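**Thread: Gindeck gym school fund, where is it at?**

**ringside_414**
Last I read, the Gindeck boxing club had raised 1,324 from the two charity cards and it was all going to the school in Urkusora. That was before August. Has anyone heard whether the second classroom got started? I bought tickets for both nights and would like to know.

**southpaw_lena**
Odette Boyer talked about it at the weigh-in. She said the walls are up on the first room and the second is waiting on a roof. She's going over herself after her next fight. 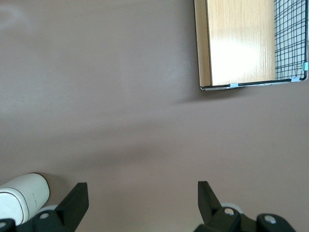
She also said the club is paying a teacher's wages out of the gate money, separate from the building fund. I didn't know that before. It wasn't on the poster.

**Samir**
It wasn't on the poster because it wasn't decided then. Romain Perrin announced it between bouts on the second night. If you were at the bar you missed it.

**ringside_414**
I was at the bar.

**oldcornerman**
I'll say what I said last year. I like Boyer, she's the best fighter the club has had, but a boxer putting her name on a school is mostly good for the boxer. Give the money to people who already run schools out there and leave the ceremony out of it.

**southpaw_lena**
They did give it to people who already run schools. Clallora has been in Urkusora longer than Boyer has been a pro. The club raises the money and Clallora spends it.

**oldcornerman**
Then why is her name going over the door?

**Samir**
Because Clallora asked for it. More people bought tickets once her name was attached. I sold 414 for the second card and I could not have sold half that for the first one.

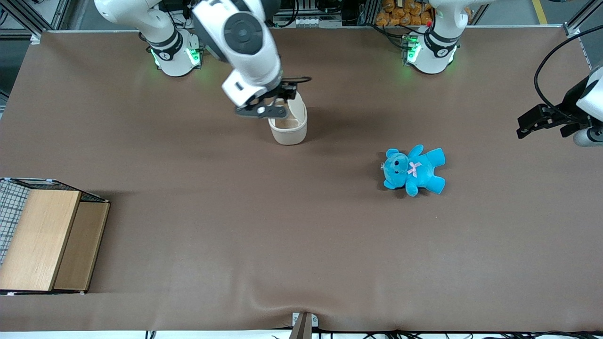 On the auction, since people have been messaging me: signed gloves and robes are still welcome for the next card, and you can drop them at the gym any evening before 8. We also need help with the tables. I want every one covered the way this one is, plain brown cloth right across and hanging down at the front, because the bare ones looked cheap last time. If you have cloths that size, bring them. A few wrinkles are fine.

**jab_and_go**
I have two dark ones from my sister's wedding. Do they have to be brown?

**Samir**
Dark is fine.

**oldcornerman**
I still think they should print where the money goes. One page, left on the seats.

**southpaw_lena**
I agree with that part. Perrin read the numbers out but half the hall couldn't hear him.

**Samir**
I'll ask him. Clallora sends him a statement anyway, so it would only be a matter of copying it.

**ringside_414**
Thanks. Put me down for 2 tickets again, and I'll bring the robe I won in the raffle if you want it back for the auction.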